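Informe de avance para la Fundación Drusard
Proyecto: Rincón de cocina y mesa, centro infantil Wenunden
Periodo: segundo trimestre del curso
Preparado por: Lăcrămioara Ilie, coordinadora

Estimados señores:

Les envío el segundo informe sobre la ayuda que recibimos para renovar el rincón de cocina de juego. El primero trataba sobre todo de las compras. En este quiero contar cómo se usa el material y qué nos falta todavía por hacer.

1. Situación del rincón

El rincón se abrió en 2011 con muebles que trajeron las familias, y desde entonces se había cambiado muy poco. Los platos antiguos eran de juegos diferentes, varios tenían el borde roto y los niños discutían siempre por el mismo. Con la ayuda de ustedes hemos sustituido toda la vajilla y hemos puesto una mesa más baja, a la que llegan también los niños de tres años.

El pedido se hizo a la casa Peng y llegó en dos entregas. La segunda se retrasó hasta febrero, por eso el grupo de los pequeños empezó más tarde que los mayores. Pido disculpas por no haberlo comunicado en su momento.

2. Actividad de poner la mesa

La actividad principal del trimestre es poner la mesa por colores. Cada niño escoge un plato, busca un alimento de juguete y lo sirve a un compañero. Después se cambian los papeles. Jiahui Hao la dirige los martes con los mayores y Houda Ragab la adaptó para los pequeños, con menos piezas y con más tiempo para cada turno.

Trabajamos con tres palabras cada semana (por ejemplo «lleno», «vacío», «al lado de»). Para los niños que hablan otra lengua en casa esto ha sido lo más útil, según las dos maestras. Pueden contestar con la mano antes de contestar con la voz, y nadie los apura.
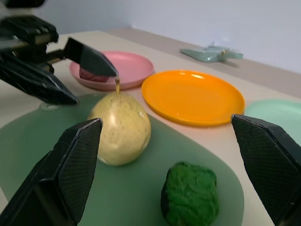

Mesa de la actividad por colores, con el plato rosa servido y el naranja todavía vacío.

La tabla verde la añadimos en enero. Al principio servía solo para «cortar», pero ahora las maestras la usan también para marcar la zona de preparar: lo que está en la tabla se prepara, lo que está en el plato se come. Es una regla sencilla y los niños la explican a los que llegan nuevos.

3. Orden y limpieza

Este punto nos costó más de lo previsto. En las primeras semanas los alimentos de juguete aparecían en todas las salas, también en los abrigos. Jinlong Tang preparó etiquetas con dibujos para los estantes y propuso que la recogida empiece antes, a las once y media, con la misma canción todos los días. Ha mejorado bastante, aunque los viernes seguimos terminando tarde.

La vajilla se lava al final de la mañana con agua y jabón neutro. Los alimentos pequeños se lavan aparte, en una bolsa de red.

4. Gastos

Hasta hoy hemos gastado 1579 euros en la mesa, la vajilla, los alimentos de juguete y los estantes. Quedan casi 400 euros sin utilizar. La diferencia viene de los estantes, que Zixuan Cheng consiguió a mejor precio en Jekirwood. El transporte de la segunda entrega costó 79 euros y está incluido en la cifra anterior – la factura va en el anexo.

5. Lo que queda pendiente

Quisiéramos emplear el resto en vasos y cubiertos de tamaño infantil, porque ahora la mesa se pone solamente con platos y los mayores ya preguntan por las cucharas. Si la Fundación lo autoriza, el pedido se haría antes de mayo. También tenemos que fijar mejor un estante a la pared, trabajo que no necesita presupuesto.

Para el próximo informe prepararemos las observaciones de las maestras sobre el vocabulario, grupo por grupo. Si ustedes prefieren otro formato, les ruego que me lo indiquen.

Atentamente,
Lăcrămioara Ilie
Centro infantil Wenunden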